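Plestier opens orders for the Nyanda card-handling kit, a robot hand that puts your cards back

Dremden, August — Plestier has opened orders for Nyanda, a kit for people who own a robot arm, own a great many cards, and would like the first to do something about the second.

The kit takes on the job of moving printed cards between a tabletop and a slotted tray. It picks a card up, works out where it belongs and stands it in a compartment. Then it does the next one. Plestier is aware that a patient ten-year-old can also do this. The company's view is that patient ten-year-olds are in short supply and tend to want lunch.

Cards are a miserable thing to ask a robot to hold. They are thin, they lie flat, they slide when pushed and bend when squeezed, and the patterned ones throw light about in ways that upset cameras. Most hands on sale today were designed by people thinking about boxes. Nyanda was designed by people who had spent the better part of two years thinking about the edge of a card, and who would now quite like to think about something else.

"We started with a suction cup, like everybody does," said Njoroge Kimaro, who leads the product at Plestier. "It was very good at picking up one card and very good at picking up the card underneath as well. After that we tried fingers. The fingers were worse for about a year, then one afternoon they were better, and we stopped touching them."

The approach Plestier settled on borrows from what people do at a kitchen table. A fingertip comes down on the card and draws it a short way across the surface until an edge can be caught. The software, called Sterkis, decides which edge to go for and how hard to press. If the card slips, it tries again from a different angle. After three failures it stops and asks for help, a habit the company would like to see spread to other machinery and to one or two of its managers. 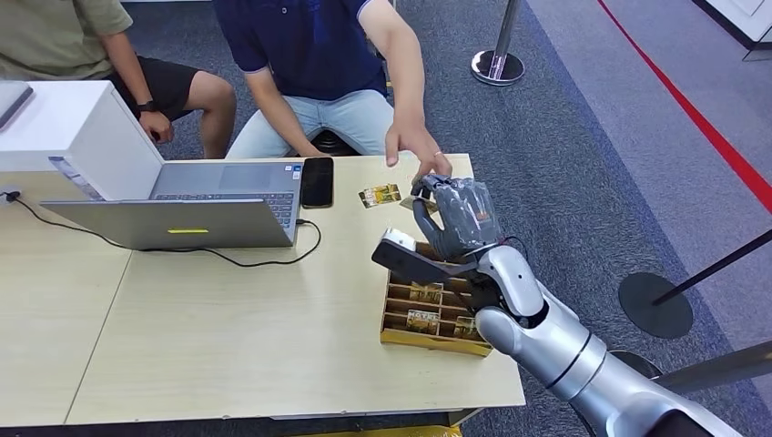 The hand over the card tray, with a person reaching in near one of the cards.

Setting up is meant to be dull. The user stands the tray within reach of the arm, runs the calibration routine from a laptop and shows the camera each card design once, face up. Sterkis keeps the designs in a library of up to 1,268 entries. Early testers asked for more. Plestier asked them what on earth they were collecting, received detailed answers, and has put a larger library on the list for a later release.

New designs can be added at any time. So can house rules, such as "gold ones at the back" or "leave anything with a label until last". Rules are written as ordinary sentences and read back by the software before it moves. Testers are encouraged to listen to the reading back. One of them did not, and spent an evening with a tray sorted in perfect order by the wrong side of the card.

Nyanda is built for sharing a table with people, and slows down when a hand comes into its working area. It also accepts corrections by pointing: a fingertip placed beside a card tells Sterkis to deal with that one next. Kimaro counts this as the feature he argued against longest. "I said no one would use it. Now I watch people at shows and it is the only thing they use. They don't read the screen. They just point at a card and look at the robot as if it's being slow."

It is, in fairness, a bit slow. Plestier gives the typical time from table to slot as almost 34 seconds for a card the system knows, and longer for one it is meeting for the first time. Anyone hoping for a casino dealer should look elsewhere. The kit is aimed at teaching labs, museum stores, game publishers checking sample decks, and research groups who want a fiddly handling task that arrives ready to run.

What is in the kit

The standard kit contains the multi-fingered hand, a mounting plate, one slotted card tray, a set of practice cards, cables and a licence for Sterkis covering two computers. The arm is not included. Neither is the laptop, the table or the stool. A printed manual is supplied, and Plestier has made it short in the hope that somebody will open it.

Spare fingertips are sold separately. They wear out, being fingertips, and can be changed with the small key supplied. Plestier recommends keeping the key somewhere memorable and will sell replacements to those who don't.

Price and availability

Nyanda costs 3,910 euros before tax and is available to order now from Plestier's Dremden office. Orders are built in the sequence they arrive. Existing testers can trade in their pre-production hand against the price of a new one, provided it still has all its fingers.

Demonstrations can be booked at the Dremden workshop on most mornings. Visitors are welcome to bring their own cards, including awkward ones. Very old or valuable cards should stay at home until the user has some practice with the pressure settings.

About Plestier

Plestier makes hands, trays and software for small-scale handling work. It is based in Dremden and sells to laboratories, schools and workshops.

Press contact: Njoroge Kimaro, Plestier, Dremden. Review kits are available on loan to journalists who have an arm of their own, by which the company means a robotic one.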